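Workshop notebook, Zusarwood floor
Friday, written up after lunch by Ginevra Bassi
Last updated: Friday, 16:30 (Eamon's additions on charging folded in)

I promised Eamon Cullinane I would finally write the floor rules down properly, so this is me doing it with a mug of tea and my shoes off. We have had a version on the whiteboard since we moved in, but half of it has been rubbed out by people's sleeves and the rest only makes sense if you were in the room when it was argued over. Please scribble on this, cross things out, put your initials next to anything you think is daft. I would much sooner have a grubby page that people use than a lovely one they don't.

First thing, and the one I feel most strongly about: the person holding the grippers does not do their own floor check. I know this sounds fussy when you are only doing a quick take, and I know I have broken it myself more than once (sorry, Eamon). But once you have both hands full and your mind is on the tips, you stop seeing your feet. Somebody else walks the patch, says "clear" out loud, and then you start. If they have to step away before the take is over, you pause and wait for them. Two people, every time, even for the dull tasks.

Second, cables. We agreed in July that anything crossing the working patch gets either moved or taped, and we have been very good about the tape near the door and rather hopeless about it everywhere else. The extension leads are the worst offenders, as they tend to follow the chairs about. If a lead really must cross, run it straight and tell the person who is working where it is. Hoses count as cables for this rule! I had a long chat with the Guerra lot on the phone about how they do it, and they simply treat anything long and bendy as the same hazard, which I rather like because it saves the arguing.

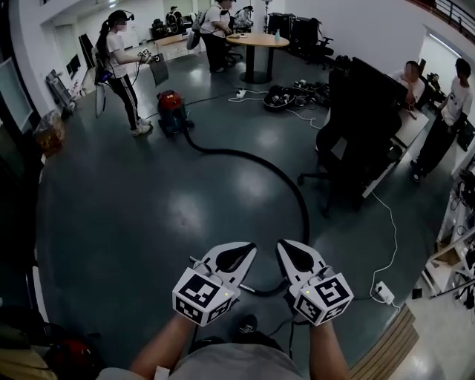
The hose tasks do need a paragraph to themselves, though, because there the long bendy thing is the object we are working on and we can hardly tape it down. What we settled on is that the hose may lie however the task sheet asks for, but the person stands with their feet outside any loop before they begin, and if the loop moves round them during a take they stop, step out, and call it. A stopped take is a perfectly good take for the log. Mark it "stopped, floor" and carry on with the next. I would like us to get out of the habit of looking sheepish about these. The vacuum stays unplugged unless the sheet says otherwise.

Headsets. Anybody wearing one has a minder within arm's reach if they are going to walk, and I mean a minder who is looking at them and has put the phone away. Standing still is fine without. The minder doesn't touch the wearer without speaking first; Eamon got a proper fright that way and went straight into a chair, and although he was very gracious about it I don't think we should count on everyone being so.

Markers and grippers, before each session: wipe the printed faces with a dry cloth, look at them in good light, and swap any cube with a lifted corner. Don't press the corner back down with your thumb and hope. We went through the log for the Troltorex batch and found 261 takes with tracking dropouts, 30 of which came from a single scuffed cube that three of us had noticed and none of us had written up. So, write it up. Check the finger pads while you are there, open and close each gripper a few times, and see that nothing sticks.

Breaks every 14 takes. I know some of you like to get into a rhythm and push on, and I do sympathise, but wrists don't tell you they're tired until the evening. Eamon wanted 20 and I wanted ten and we haggled like market traders, so this is where we have landed for now.

Eamon's bit on charging, more or less as he said it to me: batteries go on the shelf side of the room, never on the floor, and nothing is left charging when the last person goes home. Label your own.

Still to sort out: who signs the floor sheet when only two of us are in, and whether the Nudum visitors need the full briefing or the short one. I lean towards the full one. Eamon thinks they will fall asleep.

Recent entries
Gripper finger pads, old against new
Troltorex batch: notes on the dropouts
What to tell visitors before they come on the floor
Tape that comes up cleanly (and tape that doesn't)
Call with Guerra, rough notes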